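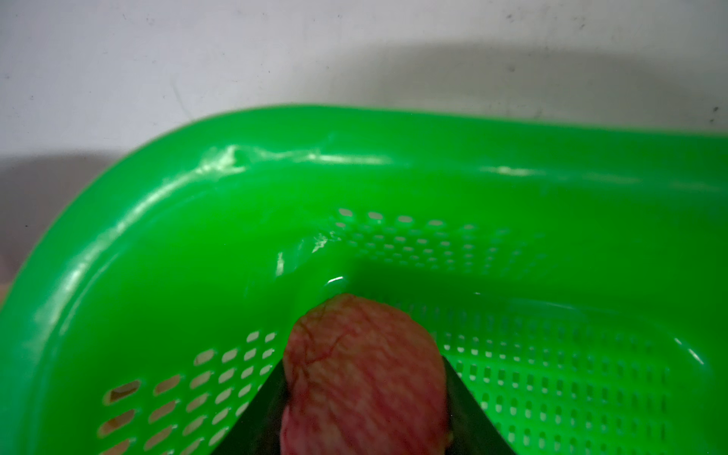

Wrist camera view, apple in the green basket

Is my wrist camera view good enough to learn from?

Posted in Arms and Grippers by plalleck_pete

Hi all, first post on the Kurnstead board, so go easy on me! I've been collecting demos at home for a pick and place policy. The job is fruit into a basket, fruit out of a basket, over and over. I drive the arm by hand with a leader arm and save the wrist camera plus the joint positions. So far I have 400 episodes, nearly all with apples, and I trained on them over a couple of nights in May.

It goes to the basket fine. It gets the fingers down on either side of the apple fine. Then about half the time it closes too early and just nudges the thing into the corner, and after that it hovers up there like it forgot why it came. The picture at the top is pretty typical of what the policy gets to see at the moment that matters. You'll notice the apple is low in the view and the bottom of it is out of sight, and so are the tips of my fingers (the gripper's, I mean).

So what do I do? Do I tilt the camera down and throw away everything I have? Do I just record more? I also have a second camera on a stand that I never hooked up, a cheap Bomau one. I'd rather not start over if I can help it - my wrist is sore from the leader arm as it is.

skinner_bench
4 replies to this post, marked helpful

Don't throw anything away yet. I had nearly the same trouble with lemons in a bowl, and the camera angle was only part of it.

Look at where the contact happens in your view. You can see the upper part of both fingers and the top of the apple, but the place where you'd judge whether the fingers are far enough down is below the bottom of the picture. When you drove it, you were probably looking at the real basket with your own eyes, right? So you knew when to close and the policy has to guess. Try recording 9 episodes where you look only at the camera feed on your monitor and never at the arm. If you can't do it reliably, the model won't either. That little test saved me weeks.

If you flunk it, hook up the second camera. Put it off to the side and high enough that it can see down over the rim, and clamp it so it can't wander. You'll need new episodes with both views, but keep the old set. I trained mine on the wrist-only data first and then carried on with the two-camera data, and it got going faster than from scratch. How you handle the missing view depends on your training code. Mine lets you feed a blank for it.

The other thing is the corner. Go through your episodes and see how many have the apple starting in a corner. I bet hardly any, because people drop fruit in the middle without thinking. When your policy bumps one into the corner, it's somewhere it never learned about. I'd do 34 or so episodes that begin with the apple already up against a wall, and a batch where you miss on purpose, back off and try again. Cut out the part where you miss if your tool allows it, and keep the recovery. Otherwise it may pick up the missing too!

Last bit, lock your exposure if it's on auto. Shiny green plastic gives you bright spots on the rim, and mine used to get darker and lighter as the arm went in and out. It drove me nuts until I fixed it.

gripgrip
More data. I have 1,113 episodes for one sock. It folds it most of the time.

kurnstead_newbie
Not an expert at all, but I had the closing too early thing and it was a timing problem. My gripper command was getting saved a bit ahead of the pictures, so in the data it looked like I always closed before I got there. Play one episode back slowly with the gripper value printed next to the video and see if they line up. Took me ten minutes to find and a whole evening to fix the files.

Also maybe swap the basket now and then? Mine only worked with the one bowl for ages. My blue one may as well have been the moon.

plalleck_pete
Thanks everybody. I tried the monitor-only test tonight and got four out of 9, which stings. Clamping up the Bomau tomorrow and doing the corner episodes after that. Timing looks okay on the three episodes I played back, but I'll check a few of the older ones too.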